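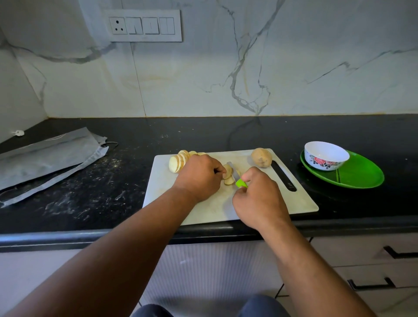 By Staff, Pruvstead Open Texts | Updated Sep 23, 2024

Chapter 7
Buying Formalwear for the Shop Floor

Before you start: read the chapter on markup again if it's been a while. You'll need it by the second section.

Formalwear is a strange part of retail. Short season, high price, picky customer, and most of the stock is dead the day after the event. A plain cardigan can hang on the rack through two seasons and still sell. A floor-length gown in last year's color, not so much.

So the buyer's job here is mostly timing. This chapter covers when to order, how deep to go in each size, and what to do with the stuff that doesn't move. Fittings and alterations come in the next chapter. Skip ahead if you already work in a shop and that's your real problem.

7.1 The order calendar

Spring dances get bought in the fall. Sounds early. It isn't. Samples go out, orders get written, and by November a shop that hasn't committed is picking from what's left. Late orders do get filled sometimes, but in odd sizes and the colors other stores passed on.

Wedding guests are different. They buy all year, usually two or three weeks out, often in a panic. Keep a small core line for them. Navy, black, one green. Reorder as it sells.

Key term: open-to-buy. The money you have left to spend on stock for a given period, after what's already on order. Write it down every week. Really.

7.2 Depth and breadth

Breadth is how many styles. Depth is how many of each. New buyers nearly always go too broad, one of everything, and then the size a customer wants is the one you never had.

Take Rimen, the small dress shop we'll follow through this unit. First season it brought in 60 styles, one or two pieces of each. Pretty floor. Terrible sales. Customers tried on a sample, loved it, asked for their size, got told it would have to be ordered. Plenty of them left. Next season the shop cut way back and ran full sizes in the styles it kept. We'll go through the order sheets for both seasons at the end of the chapter, so keep a calculator handy.

One more problem with formalwear: duplicates. Two girls from the same school in the same dress is a bad night for the store. Many shops keep a register by school and event. More on that in 7.4, it affects how deep you can safely buy.

7.3 Paying for it

Minimums. Most lines have one, either in pieces or in dollars. Trinadska, the second shop in our unit, wanted a beaded line with a 100 piece minimum and had room for maybe half that. Options were to pass, to split the order with another store, or to ask for a smaller opening order. Think about which you'd choose before reading on, and what you would ask for in writting.

Also check deposit terms, ship windows and the cancel date. The cancel date matters most. If goods arrive after it you can refuse them, and with prom stock you probaly should.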